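Ostthorpe to keep spare parts for discontinued ceiling fans on sale for longer

Ostthorpe, the maker of ceiling fans and ventilation controls, will extend its spare parts cover from May. Control boards, wire harnesses and remote receivers for discontinued models will stay on sale for 19 years after the last unit leaves the Pokthorpe works. The current period is 2 years.

The change applies to 142 part numbers across the Florkovow and Okabe ranges. Motors and blades are covered by a separate scheme and are not affected.
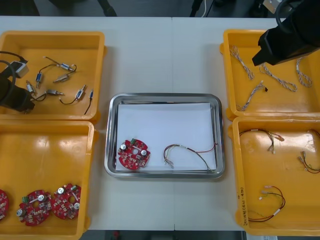 Round circuit board and wire harness in a steel tray.

Under the present arrangement, an owner whose fan fails outside the parts period is normally offered a complete replacement unit. This means removing the ceiling bracket and, in older buildings, altering the wiring above it. Replacing a control board leaves the bracket and supply cable in place and can be done by a qualified electrician in 25 minutes.

"Most of the fans returned to us have a sound motor," said Humaira Rajput, head of product support at Ostthorpe. "The fault is usually on the control side. We have the drawings and the test data for these boards, so there was no technical case for stopping supply as early as we did."

Parts will be sold through existing trade counters and direct to electricians. Each will be supplied with a wiring diagram, a fitting sheet and a label showing the models it suits. Prices will be reviewed once a year - the list will be published in May.

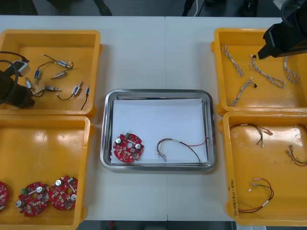

Where an original component is no longer made, Ostthorpe will issue a revised board with the same fixing points and the same connector layout. Revised boards will carry a suffix letter after the part number. They will be tested to the standard that applied when the fan was first sold, and to the current standard where the two differ.

Okabe fans fitted with the early wall control need both the board and the wall control changed together. The two items will be sold as a set under a single part number. 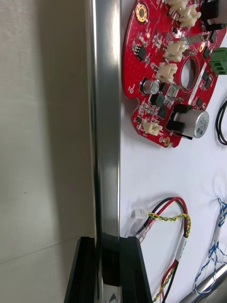

Owners can find the model code on the rating plate, on the upper face of the motor housing. The power must be switched off at the consumer unit before the plate is read or any cover removed. Orders placed before the May start date will be handled under the existing terms.

Notes to editors

Ostthorpe designs ceiling fans and ventilation controls for homes, schools and small offices. Fitting sheets and the full list of part numbers are available from the Ostthorpe press office on request.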